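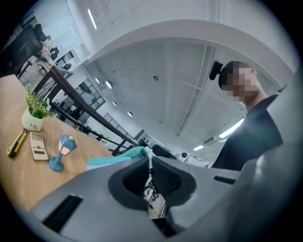
¿Con cuánta frecuencia hay que regar una planta pequeña que vive dentro de casa? Depende de la tierra: se riega cuando los dos primeros centímetros están secos al tacto, y en mi piso eso pasa cada 8 días en agosto y bastante menos en invierno.

Última actualización: agosto

Llevo tiempo queriendo escribir sobre el riego porque es lo que más me preguntan y lo que peor hice durante años. Regaba los domésticos, como los llamo yo, por calendario. Tocaba regar y regaba, hiciera calor o llevara una semana lloviendo. Así perdí dos helechos y una peperomia que me había regalado Enikő Sárközi cuando me mudé.

El método que sigo ahora es sencillo. Meto el dedo en la tierra hasta la primera falange. Si sale con tierra pegada, dejo la maceta como está. Si sale limpio, riego. Con las suculentas espero a que esté seca toda la maceta, y eso se nota al levantarla. Una maceta seca pesa muy poco y con unas semanas de práctica ya no hace falta tocar nada.

Compré un medidor de humedad de la marca Rosis y lo usé un par de meses. En las macetas grandes coincidía con lo que me decía el dedo. En las pequeñas marcaba lo que quería, así que acabó en un cajón.

Sobre la cantidad: echo agua despacio por toda la superficie hasta que empieza a salir por abajo, espero un cuarto de hora y vacío el plato. Un vaso mío tiene 285 ml y con eso me llega para dos macetas de las pequeñas. El error que cometía antes era echar un chorrito cada dos días. La parte de arriba estaba siempre mojada, las raíces de abajo no recibían nada y encima aparecían los mosquitos del sustrato, que luego cuesta mucho quitar.

Otro asunto son los recipientes sin agujero. Se venden muchos, sobre todo los de adorno, y el agua que sobra no tiene por dónde salir. Yo dejo la planta en su tiesto de plástico, meto el tiesto dentro del recipiente bonito y lo saco al fregadero para regar. Poner piedras en el fondo no arregla nada, el agua se queda igual a la altura de las raíces. Lo hice durante mucho tiempo y al vaciar una de esas macetas me encontré las piedras metidas en un barro que olía a podrido.

El agua de aquí es dura y deja un cerco blanco en la tierra. En el vivero Halász me recomendaron dejarla reposar toda la noche. Eso la pone a temperatura ambiente, pero la cal sigue ahí. Para las dos plantas más delicadas recojo agua de lluvia en el balcón y para el resto uso la del grifo. Una vez al año cambio la capa de arriba de la tierra.
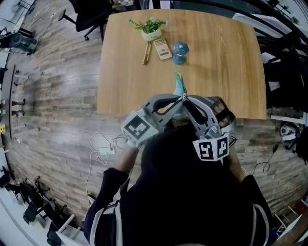
Csenge Veres me escribió que ella riega siempre por abajo, poniendo la maceta en un barreño con tres dedos de agua durante media hora, y que desde entonces no ha vuelto a ver un mosquito. Lo he probado con las violetas africanas y va bien, porque no se mojan las hojas. El inconveniente es que las sales se acumulan arriba, de modo que de vez en cuando conviene un riego normal que las arrastre.

Queda el tema de las vacaciones. El verano pasado hice la prueba con cordones de algodón: un extremo en un cubo de agua, el otro enterrado en la maceta. El cubo tiene que quedar a la altura de las macetas o un poco por encima. Llegamos a 34 grados dentro de casa con las persianas bajadas y aguantaron todas menos la menta, que tenía el cordón mal enterrado. La menta rebrotó en septiembre.

Si la planta ya está pasada de agua, lo primero es dejar de regar. La saco del tiesto, envuelvo el cepellón en papel de periódico y lo cambio cuando se empapa. Las raíces marrones y blandas las corto. Después, tiesto limpio y sustrato nuevo, y a esperar sin abonar durante un mes.

Comentarios

Yoga Ngui
Lo de levantar la maceta me funciona mejor que el dedo. ¿Con los cactus haces lo mismo en invierno?

Respuesta del autor
A los cactus no les doy nada de noviembre a febrero.

Kristóf Boros
Yo tengo el cubo de los cordones en el suelo y las macetas encima de una silla. Ya veo por qué no les llegaba el agua.

Tymofii Koval
¿Qué sustrato usas al trasplantar?

Entradas relacionadas
Trasplantar sin romper las raíces
Plantas para una habitación orientada al norte
Mosquitos del sustrato: lo que probé
Esquejes de poto en agua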